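Comparing hand-held grippers on a patio table

Bethel Tekleab has tested grippers for Skillia for several years, and she prefers to do it outside of the laboratory. When I met her she was in the middle of a comparison between two kinds of fingers for the hand-held tool: a hard finger with a thin rubber pad, and a soft ribbed finger that bends around the thing it holds.

"In the laboratory everything is too polite," she told me. "The light is the same in the morning and in the evening. The table is always the same height. Then you bring the tool to a garden and you learn something in the first hour."

Her colleague Qiuyue Ye wrote the plan for the trial. Each pair of fingers has to complete 469 grasps on daily objects: mugs, small bottles, coasters, packets, pens. The same person does the first half with one pair and then changes to the other. I asked if this is not very tiring for the hand. Ye laughed and said that the rule is to rest after every 60 grasps, but that people forget the rule when the work goes well.

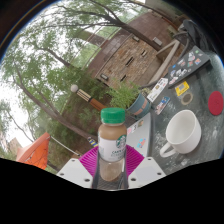
The ribbed fingers on a small bottle of coffee drink.

Small plastic bottles are the object that Tekleab talks about the most. "A bottle like this has a shape that changes. It has a shoulder, it has a label, and the wall is thin. With the hard fingers I press a little too much and the wall goes in. With the ribbed ones I can be less careful, and for me this is a big difference." She also says that the soft fingers are worse with flat things. A coaster on a table is difficult for them, and for a playing card she would not even try.

The camera was the second subject of our talk. The tool uses a very wide lens which sees the fingers and a large part of the surroundings at the same time. Ye was against it in the beginning. He wanted a normal lens, with straight lines and more detail on the object. "I lost this discussion," he said. "With the normal lens, when you come near to the object, you see only the object. You don't know anymore where the table is." He still complains that small print becomes hard to read, and he is looking at a camera from Vutico with a sharper sensor. They have tried it only for 29 grasps, so he did not want to give an opinion.

About light they agree. Leaves and a bright sky together are hard for the automatic exposure. In May they threw away a full afternoon of recordings, in which the background was fine and the fingers were almost black. Now they fix the exposure by hand before they start, and they check it again when the sun moves. 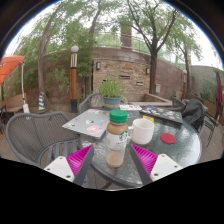 Must the fingers be changed often?

The pads are the part that wears out first. Tekleab changes them after 3000 grasps, or earlier if the surface feels smooth. The ribbed body lasts longer, and she has replaced only one pair until now.

I wanted to know which pair would win. Tekleab did not like the word. For a kitchen or a garden table she would take the ribbed fingers, and for sorting flat parts she would take the hard ones. Ye would like a third version, ribbed but with a thin hard tip. He has already made a drawing of it, and the first print was too stiff.

They will continue with the second half of the plan next, with the pairs in the opposite order.

Comments

Telma Domínguez
We had the same problem with coasters. We put a small nail edge on the fingertip and it helped a lot, but it scratches glass.

Innes Imrie
Did they measure the force, or is "a little too much" just how it feels in the hand? Would be good to see numbers.

Suqin Xiong
I am also on the side of the wide lens. After a few weeks you stop noticing the curved lines.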